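Centre / News and events / Galleries / Open afternoon

We use cookies to remember your preferences and to understand how our pages are used. Accept all | Manage settings

Open Afternoon at the Prellwood Robotics Laboratory

In August the Prellwood Centre opened its robotics laboratory to members of the public, local employers and pupils from neighbouring schools. The afternoon was arranged by Amarachi Effiong, Head of Public Programmes, with the support of the laboratory staff and of Plirnetti, the Centre's partner in its work on kitchen and household tasks. Visitors were received in the Okafor Building from 1 p.m. and were taken through the laboratory in small parties.

The gallery on this page records the table-top demonstration, which formed the main part of the tour. The Centre is grateful to all those who attended and to the staff who gave up their time to prepare the room.

The demonstration was led by Dr Oluwaseun Ogundipe, who has directed the Centre's handling research since the laboratory moved to its present home. Each session lasted 15 minutes and was followed by questions. Dr Ogundipe spoke first about the difference between factory work, in which a robot may meet the same part in the same position all day, and work in a kitchen, where very little stays where it was put.

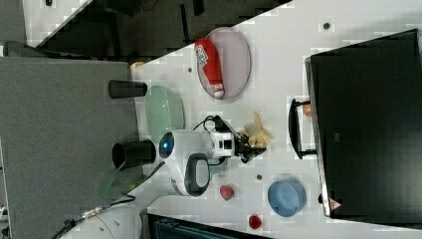

Soft and uneven objects remain among the harder things for a robot to pick up. A grip that suits a rigid cup may squash or drop something that gives under pressure, and an object without a regular outline may be approached in many different ways. Dr Ogundipe explained that the laboratory uses toy food for much of this work, as it can be handled many times without spoiling and is easily replaced.

Several visitors asked how the arm is told what to do. Ekene Tijani, Research Engineer, described the two methods in use at the Centre. In the first, a member of staff guides the arm through a task and the movements are stored. In the second, a program trained on those stored movements is asked to carry out the task unaided. The Centre's present collection, known as Bondenine, holds 994 completed tasks. The laboratory intends to extend it to 2,000 before the next open afternoon.

Mr Tijani also answered questions on safety. All staff working at the table receive training before they may operate the arm, and visitors were asked to remain behind the floor line throughout.

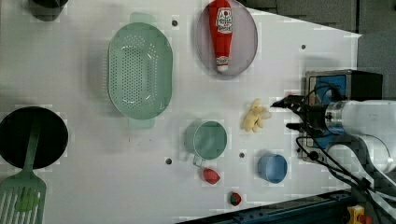 The layout of the table is changed often, so that the program does not come to rely on one arrangement. Somtochukwu Nwosu, a doctoral student at the Centre, invited the school parties to suggest new layouts and to say which object they expected to cause the most difficulty. Opinion was divided, and the discussion continued well into the time set aside for refreshments.

Pupils were given a short worksheet on grip and friction, prepared with the help of Kylie Treloar, Schools Liaison Officer. Teachers who were unable to attend may obtain copies from the Schools Office. The worksheet is suitable for pupils aged 9 and over and needs no special equipment.

Further visits

The laboratory receives group visits by arrangement during term. Requests should be made in writing to the Public Programmes Office, giving the size of the group, the ages of any pupils and any access needs. The Okafor Building has step-free entry from the main car park, and a lift serves the laboratory floor.

Visitors who left contact details at the reception desk will be sent notice of the next open afternoon once the date has been settled.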